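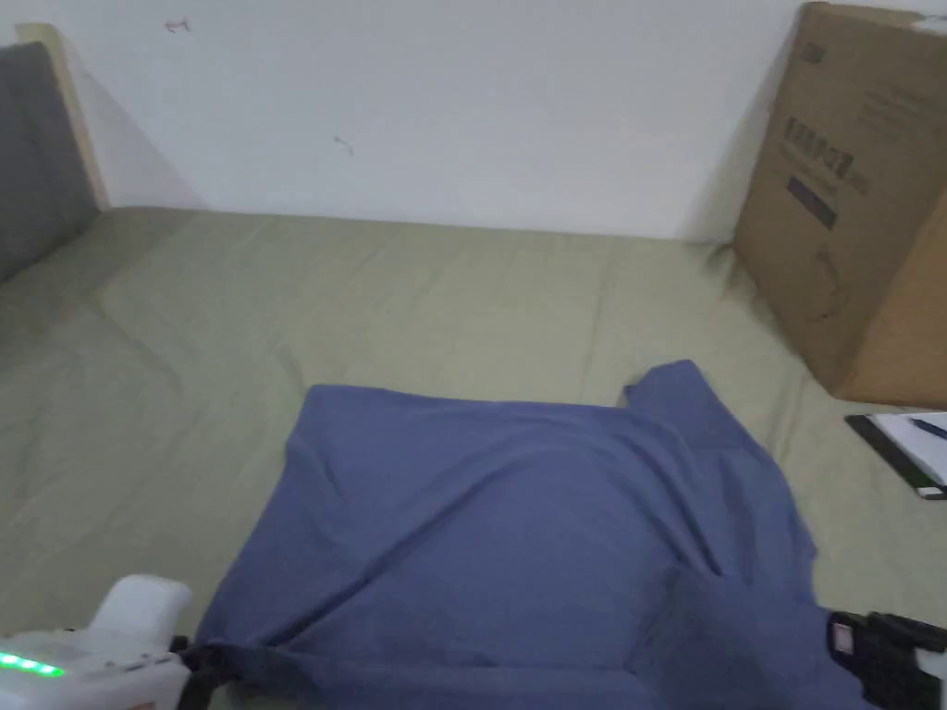 Planning a two-gripper laundry folding setup: what to budget before you order

Posted July 31, 2023 by Hubert Auer
Filed under: Workshop, Laundry, Equipment

These notes cover a pair of hand-held grippers used for folding shirts and similar garments on a bed or table. Prices are left out where they change too often. Dimensions are in millimetres unless stated.

1. Measure the surface first

A bed is the cheapest work surface because you already own it. Its drawback is give. The mattress sinks under the heel of the hand and the corner of the garment sinks with it, so the jaw has to go in lower than it would on a table. A fitted sheet in a plain colour helps. Choose one well away from the colour of the clothes: blue cloth on sage green is easy to pick out, navy on charcoal is not. Pull the sheet tight before each batch. A ripple under a hem gets picked up with the hem.

If you buy a table, allow 190 clear at each side of the largest garment for the gripper bodies. Most people measure the shirt and forget this.

2. Matched or mismatched grippers

A matched pair costs more up front and saves on spares. We run one kit from Stunis and have tried the Trikow as a second hand. Points to check on any mixed pair:

Jaw width. A difference of a few millimetres shows up as a skewed fold at the hem.
Grip height. If one body is taller, one wrist sits higher and the cloth pulls that way.
Charging. Two chargers means two outlets. Put this in the budget.
Status lights. Lights on the side of the body can be read with both hands busy. Lights underneath cannot.

Colour is worth a thought too. One light body and one dark body are easy to tell apart on recorded footage, and you will not need to put tape on them.

3. Jaw pads

Pads are the main running cost. Cotton shirting is easy on them. Denim and anything with metal buttons is not. Our log gave 211 folds on the first set of pads before thin cotton began to slip, counted from May. Order 2 spare sets with the kit – shipping on a single set can cost more than the pads.

Clean pads with a barely damp cloth. Fabric softener residue builds up and feels like wear. Clean first, then decide whether to replace.

4. Garments to test with

Do not evaluate a kit on tea towels. Any gripper will fold a tea towel. Use a collared shirt, spread out with the collar left standing, and look at these things:

Can the jaw take the bottom corner without bunching the side seam?
Can both hands lift the lower edge at the same time and keep it level?
Does the collar stay where it was, or drag toward the operator?

Allow 30 minutes for a proper trial. Tired wrists are part of the result and do not appear in the first five.

5. Cameras and mounts

If you intend to record the work for training a machine later, price the mount with the grippers. A head-worn camera looking down and forward covers both hands on a single bed. Check that the lower edge of the garment stays in view when the operator stands upright. Shorter operators may need the bracket tilted. Vadum brackets have a locking knob; the Peng ones we tried rely on friction and drifted downward over a long batch.

6. Consumables and small items

Clipboard, paper and pen for the batch log. A spreadsheet is neater but means putting a gripper down.
Lint roller.
Spare fitted sheet, same colour as the first.
Storage for shipping cartons. Keep these until the warranty period ends. They take more room flat against a wall than expected.

7. Order of purchase

Grippers and pads first, then a week of hand trials on the bed. Buy the table only if the mattress is the limiting factor. Leave powered arms out of the first year's budget completely – the hand trials tell you which garments are worth automating, and for us that list was shorter than planned. Socks came off it on the second day.

Related: Choosing a folding table height | Removing softener residue from rubber | Batch log template (printable)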